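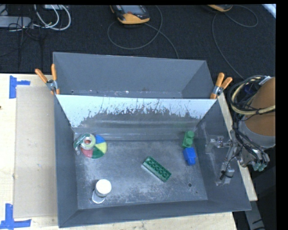

The Dovska lake-sediment group met on 30/09/2020 at the Fitcombe field station, with the Achari core lab joining by phone, and we got through nearly everything on the agenda with a lot of good news. Item one was the splitting bench for the new cores, which everyone is itching to use. We agreed that the sample trays will be sectioned crosswise, archive half behind and working half in front, and that the partitions should be clamped at both ends the way the gray bin's divider is, with an orange-gripped spring clamp on each rim. The lab would like to be able to move a partition without tools when a section comes up short, and spring clamps do that nicely. Fitcombe will order them.

**Chair:** Nandini Sastry
**Apologies:** the pollen team (both in the field)
**Previous minutes:** accepted, with one correction. The gravel unit at the base of core 4 was logged as "well sorted." It should read "poorly sorted."

## 2. Summer coring results

Wonderful season! The deep basin gave us 32 cores, and the longest is still in one piece after the drive down from the lake, which had us all holding our breath. Laminations are crisp through most of the upper section. Nandini passed around the first scans and the room went quiet for a good minute.

The pale silty layer we have been chasing turns up again on the Femia side, sharper than we'd dared hope, with a clean lower contact and grading upward into dark mud. Two readings are on the table:

- a single large flood from the Femia inlet
- a slope failure on the delta front, which would explain the tilted mud chips just under it

There was lively discussion and no vote. The lab leans toward slope failure. The station staff like the flood, mainly on account of the leaf fragments. Nandini wants grain size at close spacing across the layer before anybody writes a word about it, and we all agreed.

## 3. Dating

Estimated age at the bottom of the longest core is 2,000 years, based only on counted laminations. We badly want radiocarbon to go with it. The lab picked through the sieved material last week and found twigs and one beautiful seed, all from above the pale layer. Nothing from below it yet. Keep looking!

**Decision:** send the seed and the two cleanest twigs now, and hold back the rest in case the lower section gives us something better.

## 4. Magnetic susceptibility

First pass finished on all the deep-basin cores. The peak at 77 cm in core 11 lines up with the one in core 12, and that gives us our first solid tie across the basin. (Cheers from the phone end.) Core 9 doesn't match either of them. It may have lost its top during recovery, so the field log needs checking before it is used in any correlation figure.

The sensor drifted on warm afternoons. From now on a blank is run at the start and end of each section, and the readings go in the same file as the core data.

## 5. Storage

The cold room at Fitcombe has space for 202 tubes once the old quarry samples are moved out. Those belong to an earlier project and have labels in three different systems. The station will re-label before anything is shifted. The archive halves go in first, wrapped and capped, tops facing the door.

## 6. Open afternoon

The school groups loved the lake model last time and have asked for it again. We'd like to add a real core this year, split and cleaned, with a hand lens beside it. Core 9 was suggested and warmly approved. Planned for January, details at the next meeting.

## Actions

- Fitcombe: order clamps, re-label quarry samples
- Achari: grain size across the pale layer, send dating samples
- Nandini: check the field log for core 9, share the scans with the pollen team
- Everyone: comments on the draft core descriptions

Sonar survey of the Femia inlet carried over to next time.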